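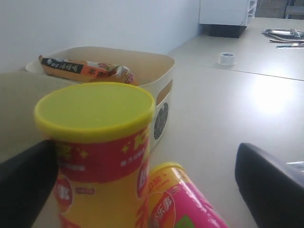 The Case for Teaching Estimation Before Calculus

Most first courses in calculus open with the limit. Students learn the notation in the first week, practice factoring and canceling in the second, and by the third are expected to see why any of it matters. The order is traditional, and it is defended on the grounds that the derivative cannot be stated properly without it. This essay argues that the order should change.

A student who has never been asked to estimate a rate of change has no reason to want an exact one. Give the same student a table of water levels in a tank, and ask how fast the tank is draining at a given minute, and the need for a limit comes up without prompting. The student will take the readings on either side, divide, and then ask for readings that are closer together.

Aug 17, 2021

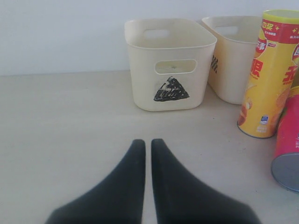

3 min read

The Trornosholm syllabus, revised in June, moves some distance in this direction. It sets aside two weeks for average rates, slopes read from graphs, and estimates made by hand. The Rungrueang course goes further and holds back the formal definition until unit 3. Both have been criticized for lost time. The criticism deserves a serious answer, as the schedule in most departments is already full.

The answer is that the time is being lost now. Instructors spend it later in the term, when students who can differentiate a polynomial in seconds are unable to say what the result means or what units it carries. The placement review at Trusuvard covered 3,711 scripts, and the weakest responses were to the items that asked for an explanation in words. The algebra was generally sound.

There is a fair objection concerning rigor. Estimates can harden into habits, and a student may come to believe that a small enough interval is the same thing as a limit. Departments adopting the change should therefore keep the formal treatment in full and test it as strictly as before.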